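생활과 열 - 5주차 강의노트
보온병은 왜 안 식나 / 열 이동 세 가지

지난 시간 이어서. 비열 계산 못 끝낸 사람은 교재 23쪽 예제부터 보고 올 것.

1. 복습
열은 온도 높은 데서 낮은 데로. 반대로 가려면 일을 해줘야 함 (냉장고, 다음 달에).
열량 Q = c m ΔT. c는 비열, m은 질량, ΔT는 온도 변화. 단위 꼭 쓰기. 지난 퀴즈 때 단위 빠뜨린 답안 너무 많았음.

2. 전도
붙어 있는 것끼리 전달. 금속 빠름, 플라스틱 느림, 공기는 더 느림.
같은 방에 둔 쇠숟가락이랑 나무숟가락, 온도는 같은데 쇠가 차게 느껴짐 → 손의 열을 빨리 뺏어가니까. 시험에 잘 나옴.
푸리에 법칙: 단면적 넓을수록, 두께 얇을수록, 온도차 클수록 많이 흐른다. 식은 판서 참고.

3. 대류
액체, 기체가 움직이면서 열을 옮김. 데워지면 밀도 작아져서 위로.
라면 국물 불면 식는 건 강제 대류 + 증발. 둘을 구분해서 써야 점수 줌.
뚜껑 열어두면 빨리 식는 이유도 같은 얘기. 수증기가 계속 빠져나가면서 기화열을 가져감.

4. 복사
매질 필요 없음. 진공도 통과. 태양열이 대표적.
방출량은 절대온도의 네제곱에 비례. 섭씨 넣고 계산하면 틀림!! 80도면 353 K로 바꿔서.
은도금 면은 방사율이 낮다 = 덜 내보내고 많이 반사한다.

5. 보온병 구조
벽이 두 겹이고 사이가 진공 → 전도, 대류 거의 차단.
안쪽 면을 은도금하거나 금속으로 반짝이게 → 복사 줄임.
그래도 식는다. 어디로? 주로 입구. 안쪽 벽과 바깥 벽이 목에서 만나니까 금속이면 그 목을 타고 전도가 일어남. 그래서 목은 얇게, 좁게 만들려고 함.
마개도 중요. 속이 찬 마개보다 공기층 있는 게 유리한 경우 많음.
참고로 겉이 안 뜨겁다고 안이 식은 거 아님. 화상 사례 대부분 여기서 나옴, 조심.

6. 뉴턴의 냉각 법칙
식는 속도는 주변과의 온도차에 비례. 처음에 빨리, 나중에 천천히.
T(t) = Ts + (T0 - Ts) e^(-kt)
k가 작을수록 좋은 보온병. 입구 면적, 담은 양, 마개 상태에 다 영향받음. 가득 채운 병이 반만 채운 병보다 오래 감 (표면적 대비 질량).

예제) 실온 16도, 처음 87도. 두 시간 뒤 80도. k는?
풀이: 64 = 71 e^(-2k), 양변에 로그. k는 대략 0.052 (시간당).
로그 밑 헷갈리지 말것. 자연로그임.

7. 따르기와 입구
입구 좁으면 열손실은 줄지만 따를 때 꿀럭거림. 물 나간 만큼 공기가 들어와야 하는데 길이 하나라서.
기울기 작게 하면 물 위로 공기길이 생겨서 고르게 나옴. 가는 물줄기는 표면적이 커서 떨어지는 동안에도 식는다. 컵에 닿으면 컵을 데우는 데 또 열을 씀. 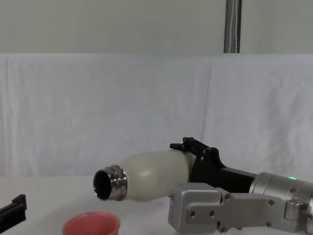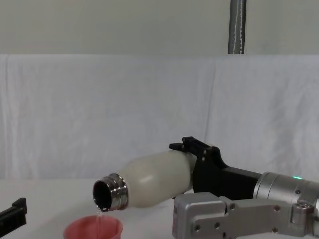
병목의 금속 나사산과 열린 입구

과제 및 공지

과제 3: 집에 있는 병 두 종류로 냉각 곡선 그리기. 조건 맞출 것 (물 양, 처음 온도, 실온). 측정 간격은 알아서 정하되 이유를 쓰기.
그래프는 손으로 그려도 됨. 축 이름, 단위 없으면 감점.
온도계 없는 사람은 조교실에서 Brorkis 온도계 대여. 쓰고 나서 반드시 닦아서 반납해주세요.
제출은 Mododer 과제함, 오후 여섯 시까지. 늦으면 안 받습니다.
다음 주는 단열재와 건물. 읽기자료 Pasudberg 주택 사례 올려둘 테니 앞부분만 일고 오면 됨.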